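Hand-held gripper demos vs teleop – is anyone getting usable policies?
Home Robotics board, page 2

drekus_dad wrote:
I keep getting told hand-held grippers have killed off teleop. You walk about with a pair of them, pick things up, and the arm supposedly learns from that. I've spent 7 weekends teaching a bench arm to sort fruit and I don't buy it. People show you their best run. Has anyone here put the same policy in a second kitchen?

Sultinow wrote:
You're being harsh. I logged 400 demos by hand in the time it took my mate to do a tenth of that with a leader arm. Speed counts for something.

drekus_dad wrote:
400 demos of what, though? Same table, same cloth, same light through the same window. Look at a typical one:
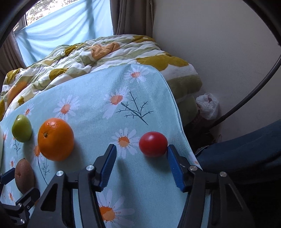 and then tell me how much of that the policy is meant to ignore. Mine latched onto the colour of the tablecloth. I swapped it for a plain grey one and the arm went for the salt shaker.

Chou_bench wrote:
That's a data variety problem. You'd have the same trouble with teleop, except you'd have fewer demos to show for it.

drekus_dad wrote:
Partly. With teleop I know the arm can reach the pose, as it was the arm that did it. My wrist can do things no cheap six-axis can. I lost a good chunk of my set to grasps the solver rejected.

Zornlow wrote:
Filter before training, then. And show people both hands. Tomatoes, citrus and kiwi are a fair test because they want different jaw openings and they roll. Sum-yee Lam posted her write-up on the club page and I reckon it's worth a read before anyone bins the idea. Pasting the bit that matters:
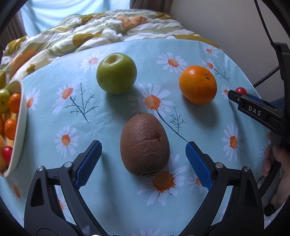

TOOWOOMBA, 07/02/2024
We collected 500 two-handed demonstrations with the hand-held grippers and kept whatever passed the reach check. Round fruit went well. The kiwi was the worst item by a fair margin, and we haven't worked out why. Hok-lam Fu favours closing speed as the culprit; I favour poor tracking when the wrist turns. – S. Lam

Sultinow wrote:
There you go. At least she says which item was worst.

drekus_dad wrote:
She does, and good on her. Still no success rate on the arm itself, and "went well" isn't a number. I'd want the failures listed before I spent another cent.

Chou_bench wrote:
She said she'd rerun it in August with a different cloth. Ask her for the logs.

drekus_dad wrote:
Asked. I'll post them if I get them. Until then I'm keeping the leader arm on the bench.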